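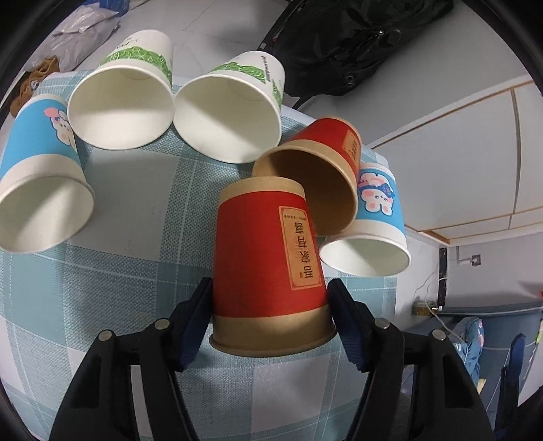
Tips for the break room now the arm does the cups

Paper cups: stack rim down, never more than 28 high or the Starell jams. Tipped ones, stand them up by hand before you hit start. Wipe the pads at 5, damp rag, no soap.

Ryota used to do 700 a shift, now he mostly clears jams and refills. Wrists better, he says, but its duller. So swap places at lunch. Keep a marker by the tray and write down evry stop.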